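4.2 Trying the kit on cups

I'll be frank about how we came to the Pondodine kit. Idun Brekke had a trial licence that was about to run out in September, and I wanted to know if the simulated side of it was worth paying for before we spent anything on a real hand. So I sat down with the starter tasks and left the settings as they came (Liv Forsberg checked this, as I do tend to fiddle).

The cup task is the one I kept going back to. You get an arm, a five-page guide and a scoring script, and the hand has to get hold of its target and lift it clear of the table. We ran 200 trials with one cup, then 200 more with a second cup put right up against the first. Getting started was lovely and quick - 20 minutes from download to first trial, and most of that was me hunting for my password!

The one-cup runs gave us little to grumble about. With two cups things got more interesting, and Figure 3 shows the sort of pose I mean. The scoring script only looks at how high the target cup is, so it has no opinion at all on what the fingers are doing with its neighbour. I think that's a real gap in the product, and Trygve Strand has written to the makers asking for a contact score.
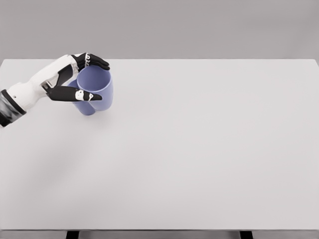
Figure 3. The hand curled around two overlapping blue cups in simulation, with the upper fingers over the rim and the long lower digit across the near side.

We ended up judging the two-cup trials by eye, 65 of them picked at random, with Liv and me marking them separately. Our marking sheet is in Appendix B.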